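The Case for a Bare Table

My kitchen table is 77 inches long, and for most of last year I could use maybe a third of it. The rest held mail, a printer, a bowl of keys and dead batteries, and whatever job had been started and not finished. I ate at one end with my elbows in. I am writing this because I cleared it in August, I have kept it clear, and I now hold an opinion on the subject that my family is tired of hearing.

The opinion is that every home should have one large flat surface with nothing on it. Empty is the normal state. You bring a job to it, you do the job, and you take the job away again. I don't care if it is the dining table, a desk, or a door laid across two filing cabinets. It should be big and it should be bare.

Most advice about tidying goes the other way. It is about containers. You are told to buy trays, drawer dividers, stacking bins, a little rack for the little things. I bought a good deal of that. The Sturketti catalog that comes to our house has pages of desktop organizers, and I had three of them, and all three were on the table. An organizer on a table is a thing on a table. It takes up its own space plus a margin you can't use, and once it is there it gives permission to the next thing.

Edmund Szewczyk, who taught me bookbinding in a church basement many years ago, would not let us start until the bench was empty. He made us take our coffee off it, and our bags, and our sleeves if they were loose. I thought he was fussy. We were cutting book board and gluing cloth, and there seemed to be plenty of room to work around a cup. Then a student on the other side of the bench put a cover down on a wet glue brush and had to cut a new one, and I stopped complaining about it.
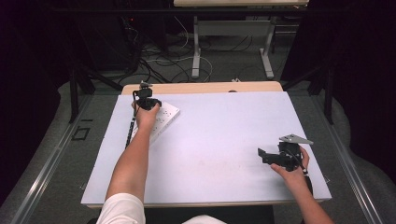
What I learned in that basement, and forgot for a long time, is that a job needs more room than its parts. You can measure the parts. What you can't measure so easily is the room for your arms to move, for turning a piece around, for setting something down while you think. People plan for the parts and then wonder why they feel cramped. Anyone holding a tool in each hand, with a plate full of holes lying at an angle in front of them, needs a wide, pale board that is otherwise clear, and room for both forearms to come in over it. Take that same work and put a fruit bowl by the left elbow and a stack of envelopes by the right, and it gets slower and worse. You start holding things in the air. You hold one thing under your chin.

I also think the color of the surface matters more than people allow. My table is dark, and small screws vanish on it. I now keep a large white board behind the refrigerator and lay it down when I have something fiddly to do. It cost me next to nothing, as it was the back of an old wardrobe. On a light surface you see the washer that rolled off, and you see the crumb that would have ended up under the glue. It picks up stains, and I leave them. A work surface that has to stay perfect is no use to anyone.

There are objections, and I have heard all of them at home.

The first is that it is a waste of space. We live in 600 square feet, and an empty table can look like a luxury in a place that size. I would say a small place needs it more. In a big house you can leave the sewing machine out in one room and do your taxes in another. In ours, the same table has to be four or five different things in a week, and it can't be any of them if the last one is still on it.

The second objection is that the stuff has to go somewhere. This is true and I don't have a clever answer. Some of mine went into the hall closet, and a fair amount went out the door. The printer went on a shelf, where it is slightly annoying to reach. I print less now. The mail goes in a shoebox that I empty on Sundays, or some Sundays. If you really have no closet and no shelf, then you have a harder problem than mine and I won't pretend a paragraph can fix it.

The third, which comes from my wife, is that a bare table looks like nobody lives here. She put a plant on it. I moved the plant. We settled on the rule that the plant lives on the table and leaves when work starts, and that whoever starts the work moves it. I would rather it lived on the windowsill, but I share the table, and she has a point that a home is also for looking at.

I'll admit there is a kind of person who works well in a mess. My brother rebuilds clocks in a room where I can't find a place to put down my hat, and his clocks run. He knows where everything is and he has known it for years. But he works alone, on one kind of job, and nobody needs to eat dinner there at six. I would not use him as a model for a family kitchen.

What changed for me was mostly that I finish things. A half-built lamp used to stay where it was, since there was always some corner left to live in around it. Now it has to be done or carried off before supper, and carrying off a half-built lamp with 57 loose parts is unpleasant enough that I usually stay with it. I keep one cookie sheet for the jobs that really can't be finished. Everything goes on the sheet and the sheet goes on top of the closet. There is one sheet, so there is one unfinished job at a time. At the moment it is a coffee grinder, and it has been up there for 4 weeks waiting on a spring.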